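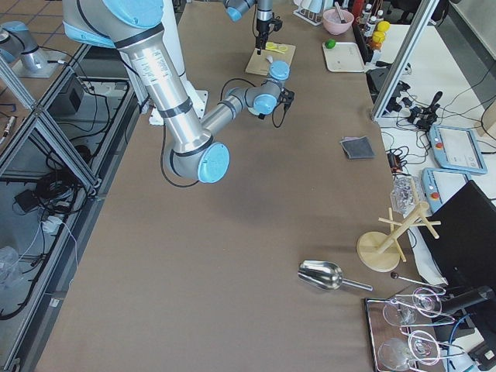 Fig. 4. Brown paper on the long table.

Section 4: Putting the stories together in Letlow

By now you should have a folder full of cleaned-up stories from Section 3, a title for your collection, and probably a favorite that you keep rereading when you should be checking commas. (Mine was "The Sestberg Bell" and I regret nothing.) This section takes you from that folder to a book file you can open on an e-reader and fall asleep with. I built all of the Gallell ghost story books this way, and the screens I mention are from the version of Letlow I had open while typing this. If your menus are in a slightly different order, trust the names over the positions.

Before you start

Have these ready:
- one plain document per story, named with a number first (01 Bell, 02 Lodger, and so on)
- your introduction, as its own document
- a short note for each story saying who wrote it and where it was first printed
- the cover, saved as a single flat picture

Caution: Work on copies. Letlow rewrites the documents you feed it, and it does so cheerfully and without asking. I lost the italics in an entire novella that way.

4.1 Making the project

1. Open Letlow and choose New Collection. Don't choose New Book - that one treats everything as chapters of one long work and will number your stories as though they follow on from each other.
2. Type the title exactly as you want it on the title page. You can change it later, but the old title hangs around in the contents list until you rebuild.
3. Put your own name in the Editor box and leave the Author box empty. If you fill in both, some stores list you as the author of a story written before your grandmother was born, and then you get letters.
4. Set the language. It matters for hyphenation, and hyphenation matters a lot when the word is "sepulchral" and the screen is small.
5. Save it somewhere you'll find it again.

4.2 Bringing in the stories

1. Choose Add Stories and select the whole folder at once. The numbers at the front of the names keep them in order.
2. Look down the list on the left. Every story should be there once. If one shows up twice, you have a backup copy in the folder; take it out and start this step over.
3. Click each story and check the first and last lines. That sounds tedious and it is, but ghost stories live or die by the last line, and it's the last line that goes missing.
4. Drag the introduction to the top.
5. Press Check. Letlow will give you a list of complaints. Read them all, then fix the ones marked in bold and use your judgment on the rest.

Note: Letlow complains about old spellings. Leave them alone! "Shew" and "to-morrow" are half the fun. There's a box called Respect Original Spelling in the Check settings, and I tick it before I do anything else.

Note: The oldest piece I've ever included was a pamphlet from 1641 about a drummer heard in an empty barn, and Letlow flagged nearly every word in it. If you have something of that age, give it its own language setting (right-click the story, then Language, then None) and enjoy the silence.

4.3 Choosing a running order

There's no button for this one, so these are my own habits. I open with something short and nasty, put the longest story third, and never place two haunted houses side by side. Kenta Mizuno, who proofread the second Gallell book for me, likes to end on a gentle story so that people can sleep. I like to end on the worst one. We argued about it for most of September and he won, and I have to admit the book is better for it.

If you move a story, rename its document too. Otherwise the next time you add something, the whole list snaps back to the old order.

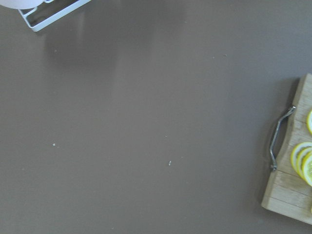 Toshiko Sugiyama

4.4 Story notes

Each story gets a note in front of it. Keep it brief. My longest ran to 820 words and it gave away the ghost, the motive and the contents of the well, so now I have a rule that the note can mention anything that happens before the second page of the story and nothing after.

1. Select the story and open the Front Note tab.
2. Paste your note as plain text.
3. Choose Same Page if the note is a couple of lines, or Own Page if it's longer.
4. Tick Show in Contents only if you want readers to be able to jump to it. I leave it off. A contents list with a note for every story looks like a phone book.

Caution: Don't paste straight from a web page. Hidden formatting comes along for the ride, and you'll find your note in a pale gray that can't be read on an e-reader at all.

4.5 Adding the cover

The Zeleke cover templates load directly into Letlow if you have them, and they're what I use. Any flat picture will do, though.

1. Open the Cover tab and choose Replace.
2. Pick your picture. Wait for the little preview to redraw - it can take a moment, and clicking again only makes it start over.
3. Shrink the preview as far down as it will go. Can you still read the title? Most people will meet your book at that size, in a row of other books, so if the lettering has turned to cobwebs, go back and make it bigger.
4. Switch the preview to black and white. Dark red lettering on a black background looks wonderful in color and disappears completely without it. Ask me how many horror covers I've done in dark red on black.
5. Click Apply.

4.6 Building the file

1. Choose Build, then Draft. Never go straight to Final. Final locks the title and the editor name, and unlocking them means making the project again from 4.1.
2. When it finishes, Letlow shows you a page estimate. The last Gallell book came out at 471, far fatter than I'd planned, and I did go back and pull a story. If your number looks wildly off, check for a story that's been added twice.
3. Copy the draft to your e-reader and open it there. The preview on the computer is fine for spotting big blunders and useless for the small ones.
4. Tap every line in the contents list and see where it lands.
5. Turn the text up to the largest size and flick through a few stories. Scene breaks are the usual trouble. If yours have vanished, go to Style, then Breaks, and change Blank Line to Ornament. I use the tiny bat.
6. Fix what needs fixing, build another draft, and go around again until you're happy or sick of it.
7. Build Final.

If something goes wrong

The contents list is empty: your story titles are typed as ordinary text. Click each title, set it to Story Title, and rebuild.

The cover shows up twice: you've pasted it into the introduction as well as the Cover tab. Delete the one in the introduction.

Quotation marks point the wrong way: run Tidy Quotes on that story alone. Don't run it on the whole collection if you have any dialect in there, or every dropped h gets its apostrophe flipped.

Build stops partway: close the draft on your computer first. Letlow can't overwrite a file you have open, and the message it gives you ("Unknown fault") is no help whatsoever.

Steps checked Sun 8 December. Section 5 covers store listings, prices and how to write a blurb without using the word "chilling."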